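4.2 Welcome practices in self-catering homes

We came to this part of the study with a simple question: what do hosts do in the hours before a guest arrives, and does any of it matter to how the guest later talks about the trip? Of the 331 hosts who returned the long questionnaire, a clear majority described some kind of food left out for arrival. We were delighted by how much they wanted to say about it. The box for comments was meant for a line or two, and many hosts filled it and carried on in the margin.

Bread came up again and again. In the Sandholm valley it is nearly a house rule, and Gittins and Olteanu (our two field interviewers there) heard the same story in village after village: a family arrives late, the shop is shut, the children are hungry, and a loaf on the table saves the evening. Hosts in Coman, on the coast, lean more toward fruit or a bottle of something local. The custom seems to follow shop hours more closely than it follows price, and we had not expected that at all.

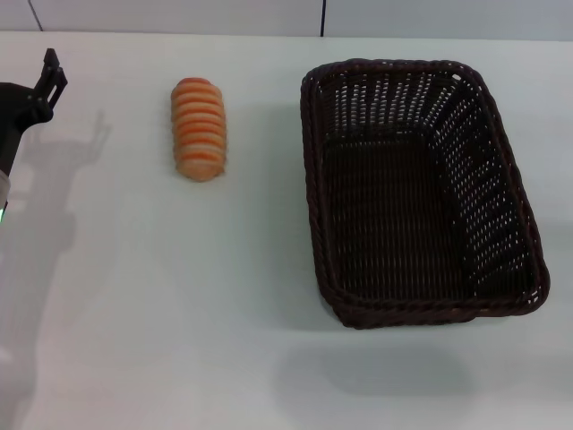

Figure 3. Sliced loaf and wicker basket on a white tabletop.

Guests noticed. In the 1346 stay reviews we coded, food on arrival was mentioned more often than the view, the beds or the parking. Even more striking to us was the way it was mentioned. Reviewers who wrote about a welcome item tended to name the host and to use words such as "looked after" and "at home" - words that were much rarer in reviews of homes with a key box and no food. The link held when we compared only homes of similar size and nightly rate, although it was weaker for stays of two nights or fewer.

A word of caution is needed. Hosts who leave bread may also be the hosts who answer messages quickly and fix the shower the same day, and our data cannot fully pull these apart. Grecu, who coded the reviews with Ó Briain, marked every mention of host contact separately for this reason. When prompt contact is taken into account, the effect of a welcome item shrinks by roughly a third but does not go away. We find this very encouraging for small owners, who can rarely compete on pools or hot tubs.

Cost did not seem to hold people back. Several hosts told us they buy the welcome food on their own weekly shop and never enter it in their accounts. Those who list through Nutetti, the larger of the two booking platforms in our sample, can tick a box for "arrival groceries," and a few had started to charge for it. Guests in these homes mentioned the food less warmly, and in some reviews they treated it as one more item on the bill. One Dultness host dropped the charge after a single summer and wrote to us, with obvious pleasure, that her guests had gone back to leaving notes.

Timing matters too. Hosts with same-day changeovers had on average less than three hours between one party and the next, and in that window the kitchen was nearly always the last room finished. Walls and cupboard fronts were wiped down if time allowed. Oprea's changeover diaries, kept with 14 hosts through October, are wonderfully detailed on this point and show how quickly a late checkout eats into everything planned for the end of the visit.

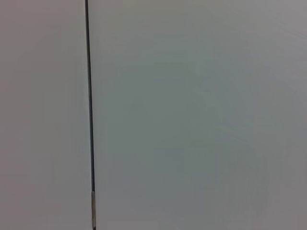

4.3 Arrival information and the first evening

The second theme was information. Almost every host in the sample provides a house guide, whether as a ring binder, a laminated sheet or a link sent ahead of the stay. We asked guests what they had looked for in it on the first evening, and the answers were pleasingly down to earth: the wifi password, how to turn on the heating, where the trash goes. Restaurant tips, which hosts take great care over, were mostly read on the second day.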